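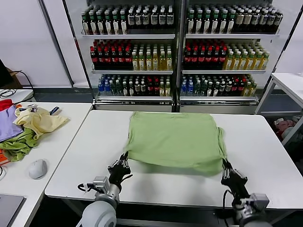
Does a bird rescue need the county boarding permit if the birds are only there for a few weeks?

It depends on how many you have at one time. Once you go over 18 birds that belong to other people or are waiting on placement, Wirnus County treats you as a boarding facility, no matter how short the stay is.

From: Paweena Thepsuriya
Date: 2000-07-19
Subject: Re: boarding permit and foster birds

Hi Elikem and everyone,

I put the short version up top because I've had the same question from four people now, and the long version is long. Elikem, you wrote:

> I've got cockatiels from the Baminberg seizure coming in next
> week and I'm worried about the head count. Do my own birds go
> into the total? And does the inspector have to call first?
> Tariq told me they just showed up at his place and he had to
> leave work. I can't do that, I'm on shift most mornings. Also
> is the fee per building or per address? The form says "premises"
> and I have the house plus the garage aviary.
> Elikem Ayaaba

Okay, in order, sort of. Your own birds don't go in the total as long as you can show they're yours. A vet bill with your name on it is fine, or band numbers written down somewhere before the visit. I keep mine in a spiral notebook and the inspector was perfectly happy with it (she did ask me to read out my own handwriting, twice).

The fee is 50 dollars per address. House plus garage aviary is one address, so you pay once. Where people get stuck is if the aviary has its own street number, like Waqas Afridi's did on the Bajwa property — he got billed twice and had to write in to have it fixed. He got the money back but it took until September, so look at your tax bill before you send the check.

Now the inspector thing. What Tariq Awan ran into was a complaint visit, and for those they can come without calling. A regular permit visit is supposed to be scheduled. There's a line on page two of the form for the hours you can be there. Please fill it in! Half of us left it blank last time, me included, and then we all griped about it. 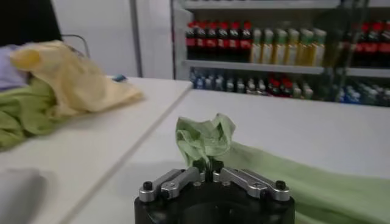 Light green cloth pinched in the gripper, with more of it spread out across the table.

The seizure birds are the part I'm less sure of. When I called the county desk, the person I talked to said animals held under a court order are counted separately while the case is open, and that you need a copy of the placement letter on the wall or in a folder by the cages. But Jui-lin Cheng got told something different last year with the Kovholm finches, that they count from the day they arrive, and she had 100 of them, so you can imagine how that went over. I'd get it in writing. Ask for the letter before you take the birds, not after, and ask whoever signs it to put the number of birds and the date they're due back in court.

If you do end up over, you can apply late and I don't know of anyone on this list who was turned down for it. They want to see the quarantine space, clean water, and a written feeding schedule. Mine is one page. I can mail you a copy if you send me your address off list.

Jui-lin, if you still have the paper they gave you about the finches, could you post what it says? I'd like to see the exact words before I call them again.

Also, I still have two of the big carriers from the spring transport and would like them out of my hallway.

Paweena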